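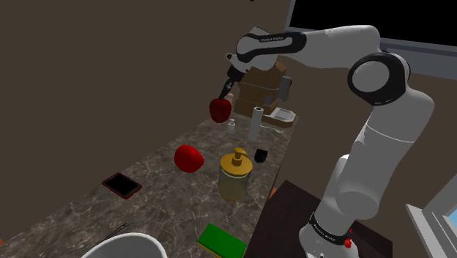

*Un bras robotisé blanc et une pomme rouge sombre, près du plan de travail. Image de synthèse.*

**Clemau : les bus à l'arrêt, les chiffres en désaccord**

Jeudi 2 avril 2026

La grève des conducteurs de bus a commencé à 8 heures ce jeudi à Clemau et dans les communes voisines d'Inen et d'Ogola. Selon le syndicat, 100 % des lignes sont touchées. L'exploitant, Landcombe, parle de « perturbations localisées », formule déjà servie lors du précédent mouvement. À la gare routière de Clemau, aucun départ n'était affiché en milieu de matinée.

Les grévistes réclament le paiement de deux mois d'heures supplémentaires. Landcombe assure que les virements sont « en cours » – sans donner de date ni dire combien de salariés sont concernés. Le syndicat annonce jusqu'à 1 000 manifestants devant la mairie, un chiffre que rien ne permet pour l'instant de vérifier.

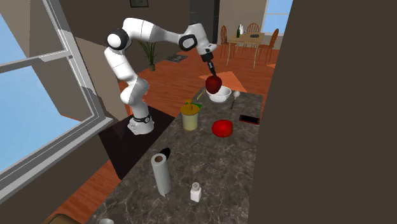 *La pince du bras au contact de la pomme, un bol blanc au bout du comptoir. Image de synthèse.*

À Ogola, le marché s'est tenu avec moins d'étals que d'habitude. À Inen, plusieurs parents ont conduit eux-mêmes leurs enfants à l'école, les cars scolaires étant restés au dépôt. La mairie de Clemau avait pourtant promis mercredi un service minimum. Interrogée sur les lignes qu'il devait couvrir, elle renvoie vers Landcombe, qui renvoie vers la mairie.

Une réunion de conciliation est prévue dans l'après-midi. Les deux camps se disent « ouverts au dialogue », mais le syndicat a déjà déposé un nouveau préavis pour la fin avril.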